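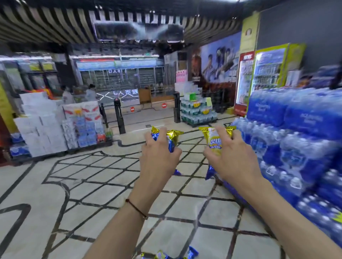
The Wirkenell food pantry will move its sorting day to Tuesday from next month, after a jump in donated snacks and drinks left little room to walk between the stacks. Bottled water in shrink-wrapped cases with blue labels now stands to about shoulder height along one side of the tiled floor, with large white cardboard boxes several layers high on the other. Smaller items, such as individually wrapped snacks in blue and gold packaging, are picked up and sorted by hand.

The pantry serves over 300 households in Wirkenell and the neighbouring streets of Ragab. Most of them collect a mixed parcel every 14 days. Until now, sorting and collection have been held on the same afternoon, and people waiting in line have had to stand outside while goods were moved out of the way.

Under the new timetable, sorting will run from 9 a.m. to noon on Tuesday. Collection hours stay as they are. Parcels will be made up ahead of time and labelled by household size, and anyone with a food allergy can ask for snacks to be left out or swapped.

The pantry has also changed what it is asking for. It has enough water and paper goods to last through the summer, and would like donors to hold off on both. Tinned fish, cooking oil, rice and plain breakfast cereal are running low. Snack bars and biscuits are still welcome if each piece is wrapped and the best-before date can be read. Opened packets and home baking can't be accepted.

Stenetti, the grocery wholesaler on the ring road, has offered to lend 200 plastic crates for the new sorting day. They will replace the cardboard cartons used for loose items, which tend to give way at the bottom once they have been filled a few times. The crates are due before the first Tuesday session.

Three drop-off points remain open: the pantry itself, the Ragab library and the front desk at the Statent community centre. Donations can be left at the library and the centre during normal opening hours – the pantry takes them on sorting mornings only. Large donations, meaning anything that needs a trolley, should be arranged by phone first so that space can be cleared near the entrance.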